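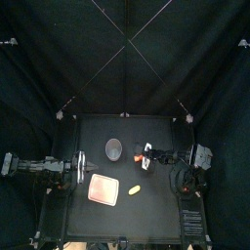 Con 500 aperturas de emergencia no se puede decir qué cerradura falla más, nos escribieron en enero a propósito de la primera versión, y quien lo escribió pedía que retirásemos la tabla comparativa. La hemos retirado. El resto de la ficha se ha revisado con el mismo criterio.

Puden: partes de servicio de cajas fuertes

Qué contiene
Más de 2000 partes de reparación, cambio de combinación y traslado, con 14 campos por parte. Las 500 aperturas de emergencia van en un archivo separado, aperturas.csv. Los partes proceden de dos talleres, Porlow y Lengyel, que no rellenan los formularios igual.

De qué desconfiar
El campo causa_averia lo escribe el técnico al cerrar el parte, muchas veces con la caja ya abierta y el cliente delante. «Desgaste» parece significar casi cualquier cosa. Porlow no distingue entre combinación olvidada y combinación mal cambiada, así que cualquier porcentaje sobre errores de usuario sale de un solo taller. Hay 86 partes sin modelo. No los hemos completado a ojo.
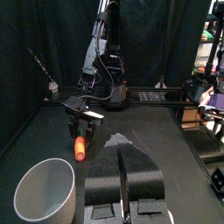 El campo testigo recoge el estado del indicador luminoso en las cerraduras electrónicas y es el que menos nos convence. Admite tres valores: encendido, apagado, sin dato. Un testigo puede ser tan poca cosa como la lucecita roja del borde superior de esa base gris, y un técnico con prisa lo pasa por alto. Además, encendido no quiere decir que la pila aguante ni que el mecanismo responda. Quien quiera usarlo para predecir averías tendrá que explicar por qué se fía.

Usos que no recomendamos
Clasificar fabricantes, calcular primas de seguro o estimar la resistencia de una caja. Para lo último no hay ni un solo dato aquí.

Cambios
v2: fuera la tabla comparativa; aperturas en archivo propio.
v1: primera publicación.

Relacionados
Flimden: catálogo de bocallaves
Puden: glosario de partes
Notas sobre el formulario de Lengyel
Cambios de combinación, muestra reducida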